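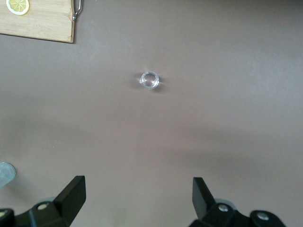
Light wood cutting board, brown table.

Trial Stays in Plestside: Frequently Asked Questions

Last updated January 16, 2023

Prendis rents furnished apartments by the month to people who think they might want to move to Plestside and would like to find out before they sell the couch. I'm Liya Ejigu. I run the bookings, answer the phone and wrote this page, so complaints about the tone come to me as well.

What is a trial stay?

You rent one of our apartments for up to 31 nights and live in it like a person who lives here. You buy groceries, you get your hair cut by a stranger, you sit in what passes for traffic. At the end you go home and think it over. It's a rental with a slightly nosy purpose.

Can I just use it as a vacation?

You can, and a few people do, though I worry about them. Plestside has a river, a decent movie theater and a hill. By the second weekend you will have done the hill. If what you want is a beach or a famous building, there are companies who will be thrilled to hear from you.

Where are the apartments?

All 11 of them are in the Nigatu, a brick building on the corner of Mill and Second. It used to be a glove warehouse, and then for a long time it was nothing. Downtown is a ten-minute walk if you don't stop to talk to anyone. Allow longer.

How much does it cost?

Rates change with the season and the size of the apartment, so ask for the current sheet when you write. December is the cheapest month of the year and you'll understand why when you step outside. Utilities and internet are included. Parking is included too, in the sense that there is a lot behind the building and you may put your car in it.

There is a refundable deposit of $1000. We know that's a lot on top of a month's rent and whatever you're still paying back home. It comes back to you within a week of checkout, less anything you broke. We are relaxed about a glass. We were less relaxed about the door.

What's in the apartment?

A bed with sheets on it, a table and chairs, a sofa, a desk you could do real work at, towels, and a kitchen with pots, dishes, knives and a coffee maker. There is a washer and dryer on every floor. There isn't a television in the studios. Some guests have told me this changed their lives, and others have asked where they can buy a television.

Bring your own pillow if you're particular about pillows. Bring spices. Guests leave us plenty, but the shelf in the laundry room has drifted heavily toward paprika.

How long do I need to stay to get a real idea of the place?

The minimum is a week, and I'll try to talk you out of it. In a week everything is charming. You'll tell your sister on the phone that people wave at you. Two weeks in, you start noticing that the good bakery closes at one and that the man upstairs owns a treadmill. That's the information you came for. Three weeks or more is better if your job and your cat will stand it.

When should I come?

People want to come in late September, when the trees along the Plosel turn and the whole town looks like it's running for office. I would come in February. If you can put up with Plestside in February, with the river the color of a nickel and salt all over your shoes, then the rest of the year is a gift. If that's out of the question, try March, which has many of the same drawbacks plus mud.

I've had guests book one week in the fall and then two in late winter. They pay the deposit once and we hold it between visits.

Do I need a car?

Inside the town, no. The 31 bus runs from the Nigatu to the hospital, the college and the big grocery store, and it's on time more often than I am. It stops early in the evening and runs a thinner schedule on holidays. For anything past the county road you'll want a car, or a friend with one. You'll also want a car if you plan to look at houses, as the agents here have a flexible notion of "walking distance."

What do people here do for work?

The hospital and the college are the two big employers. After that it's a mix: a packaging plant, the school district, a lot of small contractors, and a growing number of people who moved here with a laptop and a headset. If you're planning to find a job locally, spend some of your stay applying. Don't assume that cheaper rent will make up for everything. Sit down with the numbers, including the heating bill, which newcomers from warmer places tend to enter as zero.

Is it really that much cheaper?

Depends on where you're coming from. Folks from the coast walk around the first few days reading the listings in the agent's window out loud. Folks from the next county over don't see what the fuss is. Housing is where you'll save. Groceries cost what groceries cost. Flights home cost more than you'd like, and you'll be taking more of them than you think, at least the first year.

Can you introduce me to people?

A little. On the first evening of every month there's a potluck in the ground floor common room, open to guests and to anyone who moved here after a trial stay. The second group shows up mainly to give advice to the first group. Ask them about their roofs.

Beyond that you're on your own, the same as you would be if you moved. The library posts a calendar by the front desk. The community choir takes anybody, and you can hear that it does. Pickup basketball at the rec center is friendly until somebody starts keeping score.

Are people nice?

People are polite, and they'll help you dig your car out without being asked. It takes longer to get invited to dinner. I moved here nine years ago and got my first dinner invitation in month five, from a neighbor who then apologized for not asking sooner and served an enormous ham. I'd call that a fair sample.

Can I bring my kids?

Yes. We have two-bedroom apartments on the second and third floors. Kids can't enroll in the public schools on a trial stay, but both elementary schools will give you a tour if you call ahead, and they're used to our guests by now. The playground on Second Street is good. The playground by the bridge has geese, and the geese have opinions.

Can I bring my dog?

One dog per apartment, any size, with a cleaning fee. Cats too. We've said no to a parrot, and that guest and I still exchange holiday cards.

Is there work-friendly internet?

Yes. It's wired into every apartment and it's fast enough for video calls in two rooms at once. The signal in the common room is weaker. Cell coverage is fine in town and unreliable along the river, so don't schedule your performance review during a walk.

What time is check-in and checkout?

Check-in is any time after three. Checkout is by noon. Keys are handed over in person, by me or by whoever is at the desk, and we'll show you how the shower works. Please let us show you how the shower works.

Can I extend my stay?

Not past 31 nights. After that you're a tenant and we'd both need different paperwork. You can leave and book again after a month away. If you've made up your mind and need somewhere to stay while you wait on a closing, tell me early and I'll pass along the names of landlords in town who do short leases.

What's the cancellation policy?

Full refund up to 30 days before arrival. Half after that. Inside a week we keep the rent but return the deposit. If there's an emergency, call me and tell me what's happened, and we'll try to move your dates instead.

Do you get a commission if I buy a house?

No. We don't sell houses, we don't take referral fees from agents, and I won't recommend one agent over another, having to stand in line behind all of them at the post office. The potluck crowd has no such limits.

How many of your guests end up moving here?

Fewer than the town council would like. Plenty of people spend a month with us and decide to stay put, or to try somewhere with an airport. I used to take this personally. A guest from two winters ago wrote to say the stay had saved her from the most expensive mistake of her life, meant it as a compliment, and asked if she could use it as a review.

What should I do while I'm there to make the most of it?

Do your boring things. Get a prescription filled. Find out how long it takes to see a dentist. Drive your likely commute at the hour you'd be driving it. Go to a town meeting and stay through the part about drainage. Spend one entire rainy day with nothing planned, and see what kind of mood you're in at suppertime.

How do I book?

Write to the Prendis desk with your dates, the number of people, and whether there's an animal involved. You'll get an answer from me within two working days, usually with a question about February. If the apartment size you want is taken, I'll put you on the waiting list and let you know when something opens up.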